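How to Write a Rental Listing for a Two-Bedroom Unit

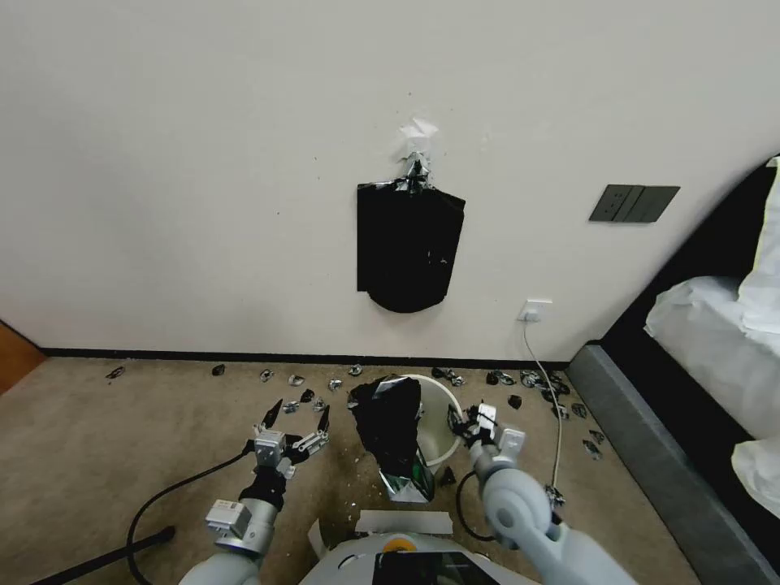 A listing has to answer the questions a renter would otherwise ask by phone. The steps below cover a single unit in a small building. They assume the rent has been set and the unit can be shown.

What you need before you start

The floor plan or your own measurements, the current lease form, the utility account names, and the building rules on pets and parking. If the unit was rented before, pull the old listing as well, but do not copy from it until you have checked each line. Appliances get swapped and parking spaces get reassigned between tenants.

Step 1. Measure the unit

Measure each room wall to wall at floor level and write the numbers down by room. Leave closets out of the room size and list them separately. For an L-shaped room, measure the two rectangles and add them.

If your total differs from the figure in the county record, state which one you are using. "800 sq. ft. per county record" is clear. "Spacious" is not a measurement and should not replace one.

Step 2. Write the headline

Put the bedroom count, bath count, location and rent in the headline, in that order. Many sites cut long headlines on a phone screen, so the location should come early and the extras should stay out. Keep the street number for the body.

Sample: 2 bed / 1 bath, Ikdale, near Durko Avenue, followed by the monthly rent.

Step 3. Write the first paragraph

State the floor the unit is on, whether there is an elevator, and the date it can be occupied. Then give the layout in walking order from the front door. A renter reading in walking order can place the rooms without a plan.

Use three or four sentences. Leave the neighborhood for later.

Step 4. List the costs

Give each cost its own line:

Monthly rent
Security deposit
Application fee, per adult
Parking, if charged separately
Utilities paid by the tenant
Utilities paid by the owner

Do not write "some utilities included." Name them. If the water bill is split among units, say how it is split. Check state and local limits on deposits and fees before you post -- they change, and an old lease form will not tell you.

Step 5. State the rules

Cover pets, smoking, parking and lease length. If pets are allowed with a limit, give the limit in the listing. Apply the same income and credit standards to every applicant and word them the same way each time.

Describe the property and leave out the kind of person you think would suit it. Phrases such as "perfect for a young couple" can violate fair housing law even when no harm is meant.

Step 6. Give the showing details

List the showing times, how to book, and one contact. Two contacts lead to double bookings. At the Puler Street building, Prapai Kaewsai books showings in 15-minute slots and leaves one slot open after every 3 visits for people who run late.

Step 7. Check and post

Read the listing against your notes from Step 1 and the lease form. The rent, deposit and move-in date must match in all places. Post it, then open it on a phone while logged out. Look for missing line breaks in the cost list, the most common fault after pasting.

Save a copy of the text with the posting date. When the unit is rented, take the listing down the same day the lease is signed.

Charoen Chaimongkol, Chaimongkol Rentals
Last updated Dec 8, 2018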